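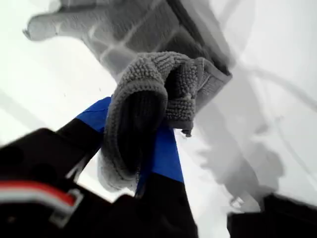
Tres semanas con Stukar 3, el paquete de planificación y control de Mutberg para dos brazos pequeños. Lo pongo por escrito antes de que se me olvide. Licencia de laboratorio: 1,820 euros al año, un solo puesto. Caro. Luego vuelvo a eso.

Tarea: tela. Coger, estirar, dejar plano, doblar. Es lo que hacemos aquí y es lo único que he probado a fondo. Si lo vuestro son piezas rígidas, esta reseña os sirve a medias.

## Instalación

Mal empezamos. El instalador pide una versión de Python que no es la que dice el manual. Mañana perdida. Con el contenedor va bien, usad el contenedor directamente y no discutáis.

El asistente de calibración mano-ojo, en cambio, muy bueno. Te guía pose a pose, te avisa si una no aporta nada y la descarta. 19 poses y listo. Con Wallner (lo que teníamos antes) había que tirar la mitad a mano mirando una hoja de cálculo.

## Percepción

El segmentador de tela viene preentrenado. Gris sobre mesa blanca: perfecto, borde limpio casi siempre. Las sombras del montaje le molestan menos de lo que esperaba. Las motas y manchas de la mesa a veces las toma por hilos sueltos, hay un filtro de área mínima, subidlo.

Donde flojea es con la prenda arrugada. Si el borde se enrolla sobre sí mismo, el detector de esquinas se inventa una en el pliegue y la da con confianza altísima. Lo peor es eso, la confianza. Si dijera "no sé", se reintenta y ya. He puesto un umbral de curvatura propio encima y va mejor, pero eso tendria que venir de fábrica.

Para tela extendida, nada que objetar:

- Estima bien la orientación aunque esté girada respecto a la mesa.
- Las rayas no le confunden. Al detector de Wallner sí, las tomaba por bordes.
- Bordes ondulados: los suaviza demasiado, perdéis precisión justo en la esquina.

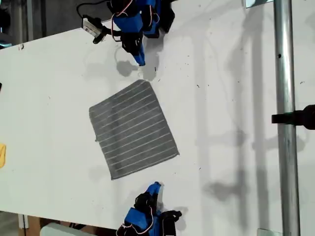

## Planificación

Dos pinzas enfrentadas, espacio de trabajo compartido. Aquí Stukar se gana el sueldo. Planifica los dos brazos a la vez, no uno y luego el otro, y se nota. Roughing pass rápido y después refina.

Pero: el modelo de colisión no incluye los cables. Hay que meterlos como cápsulas a mano en el YAML. Lo mismo con postes y abrazaderas, el importador de CAD se come los soportes pequeños sin avisar. Revisad la escena en el visor SIEMPRE antes de mover nada.

Tiempo medio de plan en nuestro equipo, 43 milisegundos con caché caliente. En frío bastante más, no lo he medido en serio.

## Control

Control de fuerza en los dedos estimado por corriente del servo. Vale para agarrar, para notar que la tela se tensa no. Demasiado ruido. Acabé limitando por distancia entre pinzas, como toda la vida.

El bucle es estable. Ni un cuelgue en unos 3,000 ciclos, y eso con el registro de datos activado. Chapó.

## Herramientas

El visor, rápido y claro. La reproducción de registros sincroniza cámaras y articulaciones sin tocar nada, la uso a diario. La API de Python, decente, nombres de funciones horribles (`do_plan_and_maybe_go`, en serio?).

Documentación: floja. Ejemplos de la versión anterior que ya no compilan. El foro de Ullico, que es el distribuidor, responde en un día o dos, mejor que el soporte oficial.

## Lo compraría?

Para dos brazos y tela, sí. Para uno solo no, hay cosas gratis que hacen lo mismo. Si Mutberg arregla el detector de esquinas y mete los cables en el modelo de colisión le subo medio punto.

**Nota: 7,5/10**

Edición, 30 de septiembre: ha salido la 3.1. El instalador ya no da guerra con Python. Las esquinas falsas siguen ahi.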